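The lighthouse tender *Blomqvist* is coming to Kerton in June, and the whole harbor is already talking about it! She's a government ship, built to haul buoys and fuel to the outer stations, and she hasn't tied up here in 30 years.

The port authority announced the visit a full 5 months ahead, which is unheard of. Berth 3 gets new fenders, the Rallance ferry shifts across the basin for the weekend, and the old customs shed opens as a ticket hall.
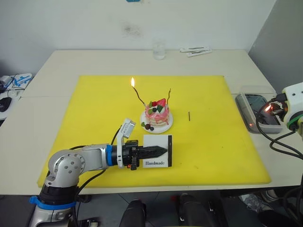
I spent a morning on the quay with the pilots, and they're as giddy as anyone. The approach past Bronus Point is narrow – you feel the rock before you see it – and a hull that size needs slack water and a steady hand.

Then there's the crew, who'll be giving tours of the bridge and the big forward crane.

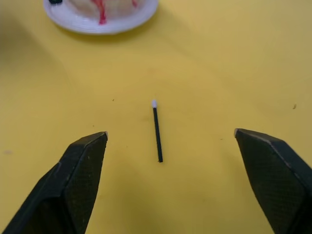
The crane is what I want to see most. It can pick a buoy out of a rolling sea and set it down on deck like an egg. Tours are free, but you do need a ticket, and the shed opens at first light.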